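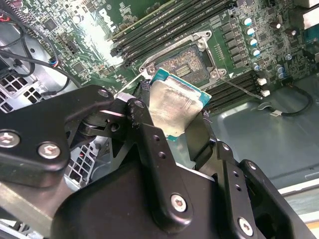 端から端まで任せるという言葉の軽さについて

文・アピンヤー・ジットプラパイ(Apinya Jitpraphai)

印刷する | この記事をメールで送る

ロボット制御の世界では、ここ数年「計画器はもういらない」という話をよく聞く。カメラの映像を入れれば関節の指令が出てくる。途中の箱は全部、学習したモデルが飲み込んでくれる。景気のいい話だが、私は疑っている。疑う理由は哲学ではなくて、CPUをソケットに入れるという地味な作業にある。

デスクトップ機の分解と再組み立てを自動化するソフトウェアを、私たちはPlisanoと呼んでいる。人に説明すると、たいてい「それはもうできているでしょう」と言われる。できていない。少なくとも、夜のあいだ誰も見ていないところに置いて帰れるほどには、できていない。

まず知覚の問題がある。ヒートスプレッダは金属で、照明を映し込み、古いグリスが残っていれば今度は映らない。同じ部品が、角度しだいで白い板にも灰色の染みにもなる。学習データを増やせばいいと言う人は多い。Flodusの開発者会合でクリストーフ・シモンがまさにそう主張していて、2,000回分の実演を集めれば反射の問題は消えると言った。私たちはその半分にも届かない374回分で最初のモデルを作ったので、反論する立場としては弱い。それでも、失敗の記録を読んでいくと、量で片づく失敗と片づかない失敗があることぐらいは分かる。

片づかないほうの代表が、向きの取り違えだ。LGAのCPUは四角く、外から見ればほとんど対称に見える。切り欠きと角の三角印だけが正しい向きを教えてくれる。ところが指で挟んだ瞬間に、その手がかりが指の陰に入ることがある。見えないものについて、モデルは黙らない。もっともらしい姿勢を、もっともらしい信頼度をつけて返してくる。私が一番嫌いなのはこの信頼度の数字で、0.97と書いてあると人間は席を立ってコーヒーを取りに行ってしまう。

次に接触の問題。ソケットのピンは細く、横にこすれば曲がる。位置の誤差を力制御で吸収するのは組み立ての定石だが、あれは穴に棒を差すときの話で、相手が押して探ってよい形をしているから成り立つ。ピンの上で「探る」のは壊すのと同じことだ。つまり、下ろす前に合っていなければならない。そうなると結局、姿勢推定の不確かさを明示的に持ち、しきい値を超えたら止まる層が要る。古くさい状態機械だと笑われるが、笑う人のログを見せてもらったことがまだない。

ベーラ・メーサーロシュは私より楽観的で、状態機械の遷移条件もそのうち学習に置き換わると考えている。彼の言い分にも理はある。手で書いた条件は8個を超えたあたりから互いに矛盾しはじめ、レバーの検出を直すとロードプレートの判定が壊れた。5月にはそれで丸々ひと月をつぶした。手書きの規則が美しいと言うつもりはまったくない。

ただ、壊れたときにどこが壊れたか指をさせるかどうか。そこが違う。規則なら、遷移のどの行で間違えたかが分かる。一枚のモデルだと、再学習して祈ることになる。Istudlowの設備担当者にそう説明したら、祈る工程は見積書のどの欄に入るのかと聞かれた。答えられなかった。

評価の仕方にも文句がある。発表で見る成功率は、ほとんどが「挿入できた」の割合だ。止まるべきときに止まったかどうかは数えられていない。283回の試行をうちで見直したとき、私が知りたかったのは成功の数よりも、自信を持って間違えた試行の中身だった。再現用のツールがまともに動かず、カメラ画像と関節角の時刻がずれていて、その修正に先に時間を取られた。こういう作業は論文にならないし、デモ動画にもならない。しかし時刻のずれたデータで学習したモデルに何を期待するのか、私には分からない。 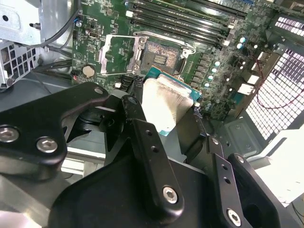
では、挿入の手前で何を確認させるべきか。

ロードプレートが開いていること、レバーが上がっていること、CPUの向きを少なくとも2つの独立した手がかりで確かめたこと。この3つがそろわなければ下ろさない。2つの手がかりが食い違ったら、平均を取らずに人を呼ぶ。平均を取る実装を私は何度も見た。二つの向きの中間という姿勢は、どちらのCPUにとっても正しくない。

人を呼ぶのは敗北だと思われているらしい。Sikderのデモでは、介入の回数がそのまま減点として画面に出ていた。あれでは開発者はしきい値を下げるに決まっている。下げれば介入は減り、ピンは曲がる。

私は学習を捨てろと言っているのではない。うちの把持は学習で動いているし、手で書いたころよりずっと良い。言いたいのは、全部を任せる前に、任せた部分が黙って間違えたときの費用を誰が払うのか決めてほしいということだ。マザーボードの値段なら調べればすぐ出てくる。

印刷する | この記事をメールで送る

読者のコメント(3件)

Győző Simon
力制御のくだりは言いすぎでは。真上から離すだけの方式なら、押しつけずに置けます。もちろん、横位置が合っていればの話ですが。

Didier Lefèvre
時刻ずれの話、身に覚えがありすぎてつらい。うちはカメラ側のバッファが犯人でした。ドライバを替えるまで、全員がモデルのせいだと思っていました。

通りすがりの保全担当
信頼度の数字は画面から消してもらいました。あると見てしまうので。かわりに入力画像を大きく出しています。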